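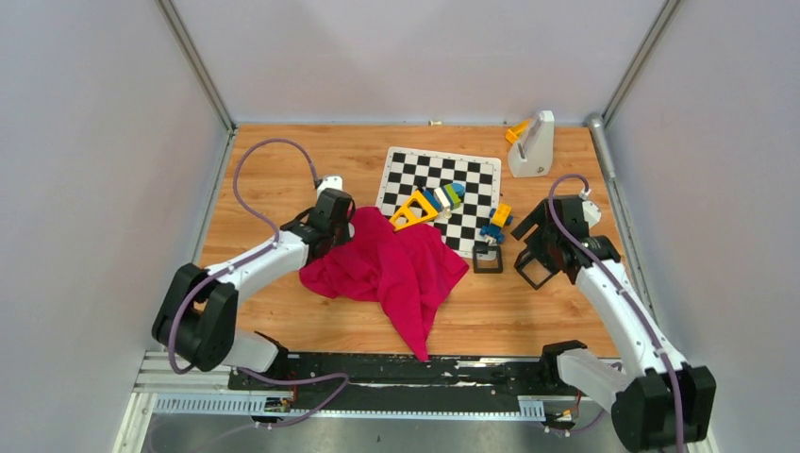 Dzintra Strazds replied:
I must register a reservation about the proposed wording of Section 5. As drafted, it would require every board to be cleared of bricks and figures before the next activity begins. In my experience children between three and six do not regard the board as separate from the bricks. It is a floor, a parking lot or a farmyard, and the play is built on it. I would ask that the clearing rule apply at the end of the session only.

Posted in: Play Materials and Storage > Draft Guidelines, second reading
Replies are open until the end of September.

denberg_playroom wrote:
Thank you for the comment. The Denberg playroom put forward the present wording, and I can set out our reasons. We hold 35 board games and mats for general use. Last year we withdrew 5 of them, and in each case the surface had been scratched or creased by something heavy left on top. We do not object to mixed play. We do ask that an adult make a deliberate decision to allow it, and that the boards set aside for mixed play be marked as such on the underside.

With regard to the end of the session, our staff find that clearing is done poorly when it is all left until then. Bricks go back into the nearest box, and the box is then issued in that condition.

shelf_and_bin wrote:
I support Denberg on marking the boards. I do not support the clearing rule.

The printed squares are of real use with building toys. A child who would never sit down to a game of checkers will happily put one brick on each dark square, or drive a vehicle along a row and turn at the corner. If the board has to be emptied each time the activity "changes," someone has to decide when it has changed, and with a four-year-old that is not a decision any adult can make with confidence.

May I also ask that the draft say "board" throughout? At present it says "board" in one paragraph, "mat" in the next and "play surface" in the annex. Our inventory has separate headings for the first two.

denberg_playroom wrote:
Agreed on the terms. I will pass this to the drafting group. The annex was written at a different time and still carries the old headings.

We remain of the view that a clearing rule is needed in some form.

m_ostrava wrote:
A question on a related point. The draft is silent on textiles. We keep dress-up cloths, doll blankets and table covers in the same room as the bricks, and small pieces are regularly found inside the folds when the cloths are sent to be washed. Is it intended that cloths fall under Section 5, or are they left to the laundry guidance? The laundry guidance says only that pockets should be checked.

Dzintra Strazds replied:
The laundry guidance was written for aprons and overalls. I would prefer to see cloths brought into Section 5 with a single line: open the cloth fully over the table, shake it once, and fold it before it leaves the room. A cloth left bunched beside the bricks will hide a wheel or a small figure very well, and we have lost a number of them to the washing machine in that manner.

m_ostrava wrote:
That line would be acceptable to us. I would add "by an adult," as our children shake cloths with great energy and the pieces then have to be retrieved from under the radiator.

annex_b wrote:
I am responsible for the catalog that serves the shared rooms, and I wish to raise the matter of sorting, on which the draft is in my opinion too ambitious. It asks that building toys be returned "by maker and by size." Our catalog runs to 2,653 entries. A large share of the brick entries were donated without packaging and cannot be assigned to a maker with any certainty. We have tried sorting by color, which looks very tidy on the shelf and is of no help whatever to a child looking for a wheel.

We now use the shallow Bandar trays, with one tray for bases and wheels, one for plain bricks, and one for shapes and frames that do not connect to anything. The lids were ordered separately from Kalniņš and do not fit well — I mention it in case another room is considering the same purchase.
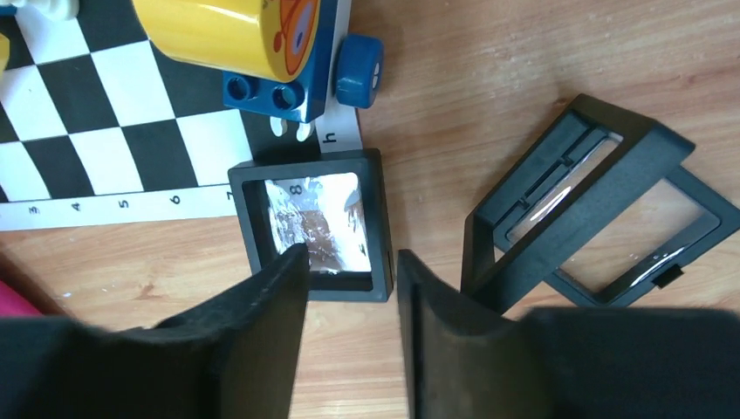 Vehicle bases are the item I would most like to see named in the draft. They are the pieces most often returned to the wrong tray, and they are also the pieces most likely to be left standing on a board when everything else has been collected. Staff tend to take the loose bricks first and treat an assembled toy as finished and therefore not in need of putting away. A blue base with its wheel out over the white margin and a large yellow block still seated on top should be taken apart before it goes back: block to one tray, base to the other. The margin deserves some protection in its own right. The small numbers and letters printed there are the first thing to go on our older boards, and once they are gone the board can no longer be used by the older children who write down their moves.

shelf_and_bin wrote:
I did not know that anyone's older children wrote down their moves. Ours do not, and I would not give the margin any more weight than the rest of the surface. On taking the vehicles apart, I disagree outright. A child who has built something on a morning visit is often told that it will be there in the afternoon. We keep a shelf for this purpose. If the guideline requires that everything be dismantled, the shelf would be in breach of it.

annex_b wrote:
The shelf could be exempted by name. My concern is with toys that are put into the trays still assembled. They take up space and they trap smaller pieces underneath.

denberg_playroom wrote:
We have the same shelf, under a different name, and would support the exemption. I suggest a limit of one day.

shelf_and_bin wrote:
Two days. Some of our families come only every other morning.

denberg_playroom wrote:
Two days would be acceptable.

lemeo_room_2 wrote:
Speaking for the Lemeo rooms, we are content with most of what is proposed, but we ask that the order of clearing be written down. At present each member of staff has a personal method. Ours, when it is followed, is as follows.

Cloths first, opened and folded.
Loose pieces next, into the trays.
Assembled toys to the shelf, or taken apart.
Board last, wiped and laid flat. Never stood on its edge behind the cabinet.

The final item is the one that is ignored. We have replaced two boards that had taken on a permanent curve.

m_ostrava wrote:
Our boards are the folding kind and are meant to be stored upright. Could the last line read "laid flat or stored as the maker directs"?

lemeo_room_2 wrote:
Yes, with no objection from us.

Dzintra Strazds replied:
I am grateful for the movement on the shelf and on the cloths. My original reservation stands. If the order given by the Lemeo rooms is adopted as the procedure for the end of a session, I would withdraw my objection to Section 5 in full, provided that the words "before the next activity begins" are struck out.

denberg_playroom wrote:
I cannot agree to that on behalf of the playroom without consulting my colleagues. I can say that "before the board is used for a game" has been suggested here as a replacement. It would leave mixed play alone and would still give us a cleared board for checkers. I will post our answer under this thread.

annex_b wrote:
While that is pending, would anyone with Kalniņš lids that do fit please send me the order code? The trays are stacked without lids at present and the top one collects crumbs.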